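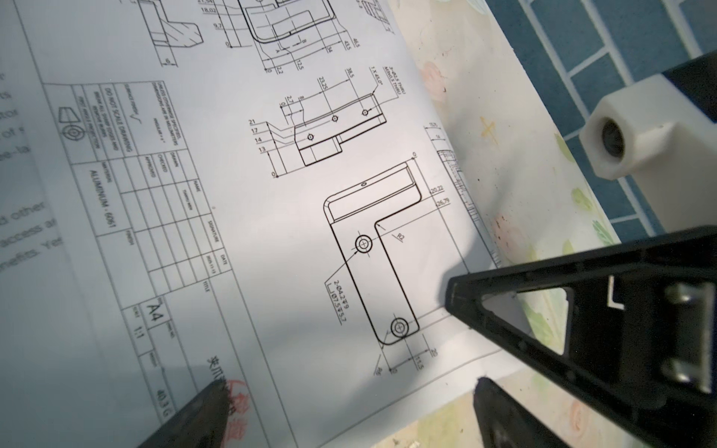 *Figure 2. Part drawing for the L-shaped bracket, plan view with counterbored holes.*

## Section 2. Reading the Part Drawing Before Assembly

This section explains how to read the printed drawing supplied with the Rastent shelf kit and how to check the bracket against it. Complete this section before you open the fastener bag. The drawing is the controlling document for the bracket. Where the wording of this guide and the drawing differ, follow the drawing and report the difference to Kamen Customer Support, quoting form 1244.

### 2.1 What You Will Need

- The part drawing, printed on one side
- The bracket, with protective film removed
- A caliper that reads in millimeters
- A soft cloth
- A pencil

All dimensions on the drawing are in millimeters. Do not convert them to inches for checking. Rounding during conversion can hide a fault in a part of this size.

**NOTE:** Sheets that have been stored in a roll may curl. Hold the sheet flat at the corners while you read it. Do not press it with a warm iron, and do not fold it across a view.

### 2.2 Orienting the Sheet

1. Clear a table and lay the drawing face up.
2. Turn the sheet until the lettering reads from left to right. If the dimensions run sideways, the sheet has not been turned far enough.
3. Find the L-shaped plan view. It has a rounded outer corner and an inner fillet marked R2.
4. Place the bracket beside the sheet with the long leg pointing in the same direction as the long leg of the plan view.
5. Check that the raised lip on the short leg matches its position on the drawing. If it does not, turn the bracket over.

**CAUTION:** Do not use the printed outline as a template. Office printers change the size of a page slightly, and a bracket laid on top of the print may seem wrong when it is correct. Use the written dimensions only.

### 2.3 Understanding the Views

The same part is shown from several directions. Each view carries only the dimensions that are easiest to read from that direction, so you will need to move between views.

**Sketch view.** The sketch with hatched surfaces gives a general impression of the shape. Use it to recognize the part. Refer to the other views for the full set of measurements.

**Outline view.** The view with the rounded rectangular outline shows the internal steps and slots. Its dimensions include 34, 43.5 and 46.5, together with smaller values such as 2.2 and 9.7. The letters A and B are section markers.

**Side view.** The side view shows the long, stepped body. Dimensions 0, 2.7, 8, 23.25 and 38.5 run along one direction, and 0, 13, 14, 17 and 21 along the other. These are ordinate dimensions: each value is measured from the zero line and never from the value next to it. The distance between the lines marked 8 and 23.25, for instance, is 15.25.

**Plan view.** The plan view shows the L shape and the two counterbored holes in the long leg. The dimensions 20.22 and 26.79 stand beside it.

### 2.4 Reading the Hole Callout

The callout for the counterbored holes is joined to the upper hole by a leader line. It applies to both holes, as shown by the figure 2 at the start.

| Marking | Meaning |
|---|---|
| 2- | The callout applies to two holes |
| Ø4.2 | Diameter of the smaller hole |
| ↧9 | Depth of the smaller hole |
| ⌴Ø7.5 | Diameter of the counterbore |
| ↧5.7 | Depth of the counterbore |

A counterbore is a wider, flat-bottomed recess at the mouth of a hole. It allows the head of a screw to sit below the surface. On the plan view it appears as the outer of two circles sharing one center.

The note 1 X 45.0° at the end of the side view describes a chamfer, or angled edge. It measures 1 mm and is cut at 45 degrees. Do not file it further.

### 2.5 Checking the Bracket

1. Wipe the bracket and the jaws of the caliper with the soft cloth.
2. Close the caliper and set it to zero.
3. Measure the diameter of each counterbore at its mouth. Compare both readings with 7.5.
4. Extend the depth rod of the caliper into each counterbore until it rests on the flat bottom. Compare both readings with 5.7.
5. Inspect the inner fillet of the L. It should be smooth, with no crack or tool mark crossing it.
6. Pencil a small check mark on the drawing beside each dimension you have confirmed - keep the marks clear of the figures themselves.
7. Repeat any reading that does not agree. Take the second reading with the caliper turned a quarter turn from the first.

**CAUTION:** Do not enlarge a hole that measures too small. A drilled or reamed bracket is not covered by the Kamen parts warranty and must not be used to carry a shelf.

**NOTE:** Tolerances are listed on the Zaugg inspection card packed with the bracket. If the card is missing, request a copy before you decide whether a part is acceptable.

### 2.6 If a Dimension Does Not Agree

Set the bracket aside and do not install it. Confirm first that you are reading the correct view, as the same figure may be used for different features. Most reported errors come from treating an ordinate dimension as the distance between two neighboring lines.

If the reading still does not agree, record the following on form 1244:

- The view in which the dimension appears
- The dimension as printed
- Your two readings
- The Jodent lot mark from the bracket bag

Return the form with the bracket in its original bag. Keep the drawing. A replacement bracket is checked against the same sheet unless a new one is enclosed.

### 2.7 Storing the Drawing

Keep the drawing flat, in the document sleeve at the back of this guide. Other printed pages may be stored in the same sleeve, but place the drawing on top with its printed side facing out. Ink may transfer between sheets if they are stored damp.

When a revised drawing is issued, write "replaced" across the old sheet and store it behind the new one. Continue to Section 3, Mounting the Wall Rail, when all checks are complete.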